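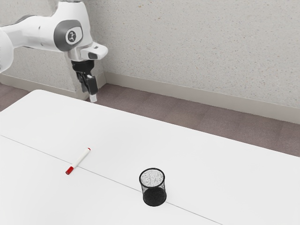 18 April 2024

Jigsaw night at Kanchan's again, and we're still stuck on the sky. It's a 1,000 piece harbour scene and I swear whoever cut it had a grudge - every bit of blue is the same bit of blue! Lech reckons we should sort by shape (he always reckons that) and Arash just jams things in and hopes. I came home wanting a table like the white one here, nearly bare, because mine has 15 days of mail on it and a bowl of mandarins going soft. Must clear it before the weekend if I'm hosting.

Made the lentil soup for tea, too much cumin, ate it anyway. Mum rang about the colour for the hallway and we've gone back to grey. She's favouring the one she hated in September.

Need to ask Kanchan if I left my good scarf there. Also return her casserole dish, which has been in my boot for ages. Bed now, neck's sore from all that leaning.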